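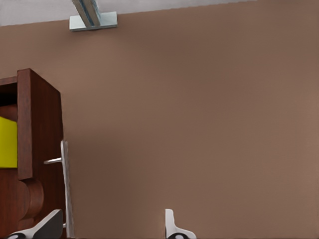 Home | Projects | Presar | Checklists | Contacts

Presar cabinet task: software inspection before release to hardware
Build 531, April
Inspector: Fatima Adeleke
Control owner: Bent Kárason

1. Velocity limits loaded from the signed configuration file.
Result: Pass.

2. Emergency stop signal halts the planner and the controller.
Result: Pass.
Comment: Tested from idle, mid-approach and with the fingers closing.

3. Collision shapes present for the cabinet, handle and both gripper fingers.
Result: Pass with comment.
Comment: The carved bracket under the side panel is covered by a single box. This is acceptable for the present task. Mr Kárason is to confirm before any lower approach is permitted.

4. Handle pose estimate rejected when confidence falls below 69 per cent.
Result: Fail.
Comment: The estimate was rejected, but the planner continued with the previous pose. Returned to Panya Thongdee for correction.

5. Gripper force limit held at 10 N during the pull.
Result: Pass.

6. Planner abandons the task after 3 failed grasps and reports a fault.
Result: Not tested. Depends on item 4.

Release to hardware is withheld. Items 4 and 6 are to be repeated on the next build and the log files attached to this record.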